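## Part 5: Getting the Jenden home phone line going

1. Plug the Jenden base in and leave it for 90 seconds – mine blinks a lot first.

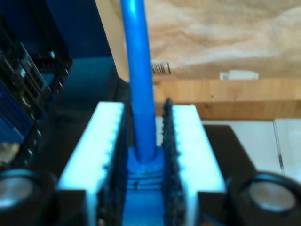
2. Dial 146 to hear your line number, and write it down. 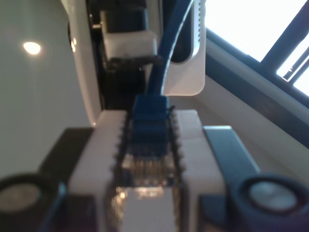
3. Now set your voicemail code. Mine came as 1203, so change it! If you're running a cord to the base, a blue Ethernet plug is fine.

**Caution:** don't share the code. 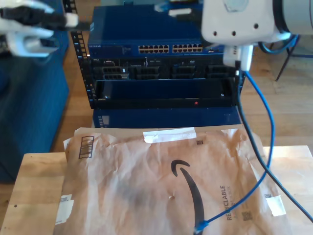

*Netgear switch above a Dell server*

4. Call a friend to test.
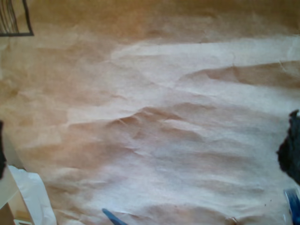

*Brown kraft paper, well wrinkled*

Next up – call forwarding.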